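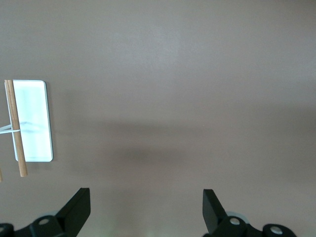 December

Staff writer

A craft supply library in Narnura will open for evening borrowing from next month, after a trial of 100 loan kits was booked out through spring. The Kuipers Street service lends out the makings of small home projects, from weaving and knotting to simple mobiles and wall hangings. Most of it is plain stuff: a thin wooden stick with a rounded tip and a length of white string looped around it near the middle is enough to start a hanging, and the library has built several of its kits on little more than that. Borrowers keep what they make and return the tools, the instruction sheets and any material left over.

The service began as a shelf in the Narnura community hall and moved to its own room two years ago. It now holds 229 kits, sorted by the time a project is likely to take. The shortest are meant to be finished in a single sitting. The longest, a set of floor loom projects, can be kept for six weeks and have a waiting list.

Under the new hours the room will stay open until 8 pm on two evenings a week. Until now it has closed at 4 pm, and a survey of members found that people with day jobs were sending a parent or a neighbour to collect on their behalf. Members also asked for somewhere to sit and work. Two tables will be set aside for that, and bookings will not be needed.

Annual membership stays at $2 for children and pensioners. The adult fee has not been changed either, although the library has put up the deposit on loom kits to cover missing parts. Shuttles and combs are the items most often lost. Sticks and dowels come back more reliably, but string is treated as used up once a kit leaves the building and is replaced each time.

That has become one of the larger costs. The library went through 300 balls of cotton string over the past year and expects to need more once the evening sessions start. It has arranged to buy in bulk through Nustero, a supplier in the neighbouring town of Wusov, which will also cut dowels to length. Sticks were previously cut and sanded by hand in the back room, a job that held up new kits during school holidays.

The knotting kits have also been revised. Earlier versions asked beginners to tie the first row of cords with the stick held in one hand, and many gave up at that point. The new sheet suggests laying the stick flat on a table and fixing it at both ends with tape, then working along from the left. It drops two of the harder knots and has larger drawings. People who have an older sheet at home can swap it at the desk.

Donations of leftover yarn, cord and clean offcuts of timber are still welcome during opening hours. The library asks that yarn be wound or tied before it is dropped off – loose bundles take a long time to untangle and some have had to be thrown out. It can't take paint, glue or anything with a blade.

Memberships can be taken out at the desk or by post. A printed list of kits, with the new evening hours on the back, will be available at the Kuipers Street room and at the community hall.

Get local news in your inbox. Sign up for our free newsletter. You can unsubscribe at any time.

This site uses cookies to improve your experience. By continuing to browse you agree to our use of cookies.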